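Unit 4 handout: teaching by hand with the Gulora grippers

Welcome back! Last unit we drove the Sutari arm from the remote station, and most of you found out how hard it is to judge depth through a screen. This unit we put the arm away and pick up the grippers ourselves. I love this part of the course, because you get to use everything your hands already know.

Remote control or hand-held?

With remote control, the robot's own joints do the moving, so every motion you record is one the arm can make. The price is speed. A good driver on the Sutari station gets 25 clean runs in an afternoon. With a hand-held gripper you move at close to normal speed and feel the contact through the handle - but you can also reach in ways the arm can't follow. Keep your wrist turns modest, and don't swing your elbow over the work.

Task for this unit: small things into a box

Rings, bangles, strands of beads. Thin objects on cloth are wonderful practice! The fabric gives a little under the pads, and a ring lying flat leaves you hardly any edge to catch. Come down slowly with the jaws open wide, let both tips touch the cloth, then close.

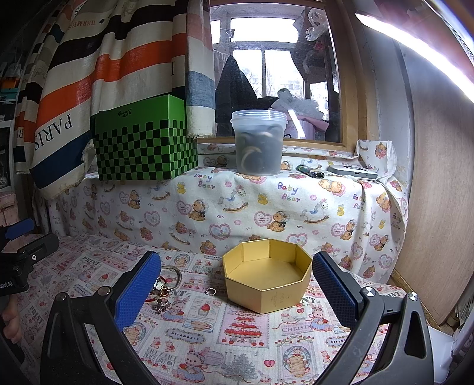 Lift straight up before you travel, and open only once the tips are over the box. If a piece slips, pick it up again and keep recording. Recoveries are gold for training, and last July's Beyene set (2000 runs, later grown to 4000) had far too few of them.

Before the lab

Read chapter 3 of the Inico notes, the section on matching hand speed to arm speed. Bring one small object from home that you think will be awkward to grip. Flat and slippery is great, fragile is not.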